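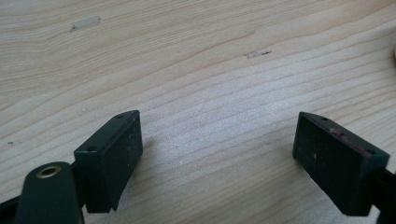

3.2 Surface marks on softwood tops

The tables and shelves in our sample are used every day, and their owners rarely look at the surface itself. We asked two raters to look at it closely and to write down each mark they could find. The wood is pale, and its grain makes long bands of darker lines that come close together in some parts and open again in others. On such a ground a mark can be easy or hard to see, depending on how much it differs from the grain in color, in shine or in direction. Figure 3 shows a typical case. The narrow patch near the upper left is almost without color, but it is glossy and the wood is matte, so both raters found it quickly. The short gray-brown mark on the right was also found by both, while the very small dark speck at the far left was written down by only one of them.

Figure 3. Part of a light wooden top with three marks: a narrow translucent patch (upper left), a short blemish with a thin dark streak (right) and a small speck (far left). The grain runs from left to upper right.

We divided the marks into four groups. The first group, "added", contains material that lies on the wood, for example tape, glue, wax or dried food. The second group, "removed", contains scrapes, cuts and any other place where wood is missing. The third group, "pressed", contains dents, where the wood is still present but lower than its surroundings. The last group, "unclear", was used when a rater could not decide between the other three. We did not plan this last group at the beginning. It was introduced in October, after the first round of rating, when it became clear that the raters were guessing in many cases and that their guesses did not agree.

The patch in Figure 3 is a good example of this difficulty. One rater called it a strip of clear tape and the other called it a shallow scrape. From the picture alone we cannot say which of them is right, and it was therefore recorded as "unclear". The mark on the right had the same result: it can be read as a dent, as a scuff or as a bit of residue. We kept such cases in the data. If they are taken out, the agreement between raters looks better than it is, and a reader may believe that the groups are easier to use than we found them to be.

In total, 1,382 marks were written down on 100 tops. Each mark was given a group, a length and an angle to the nearest grain line. The angle was measured because we expected that marks which follow the grain would be missed more often than marks which cross it. This expectation came from the earlier practice of Tonantzin Zepeda, who repaired furniture in Kokdale before she joined the project, and who told us that customers complain mostly of scratches that go across the boards. The measurement is simple where the lines are nearly parallel. Where they bend, the angle depends on which line is chosen, and we asked the raters to take the line that touches the mark or, if no line touches it, the closest one below it.

Very small marks needed a separate rule. A dark speck on softwood can be dirt, a trace of resin or the beginning of a knot, and the last two are part of the wood and should not be counted as marks. The raters were allowed to wipe the top with a dry cloth one time. If the speck went away it was recorded as "added". If it stayed, it was examined again with a hand lens by Montserrat Ponce, and her decision was final. We know that this gives much weight to one person -- but a second examination was not possible for the tops that had already been returned to their owners.

The light was kept soft and even during the rating. Strong light from the side makes dents easier to find, and we used it in an early trial, but it also made the raised parts of the grain look like damage. In addition, soft light is closer to what people have in their homes. Its weak side is that pale areas can look washed out, and a shallow mark in such an area may be lost. The Rarar scoring sheet, which we used for all tops, has a field where the rater can note that a part of the surface was too bright to judge. This field was filled in less often than we had expected, and we return to it in Section 4.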